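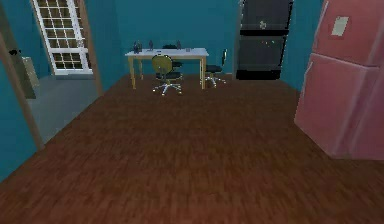
By the Girdale team at Hallico · Updated 5th February

Girdale rooms, release 3

Thanks for stopping by! Girdale is our set of simulated home interiors for testing how well a navigation policy copes with a room it has never been trained in (teal walls, a pink refrigerator and all). We render everything in Junow, and this release holds 2,979 episodes.

Each episode gives the policy a start pose and a target such as "the yellow chair at the desk" or "the door in the next room", and we score it on whether it stops near the right thing. We found that targets seen through a doorway are much harder than ones in the same room, and more than 10 of our training runs showed the same gap, so please report the two numbers separately if you can.

Known problems: wood grain gets blurry up close, and chair casters sometimes snag the collision mesh. We hope to have the casters sorted by June.

Load with Junow 4 or newer. Older scene files live in the Lukáč folder and won't open without converting them first.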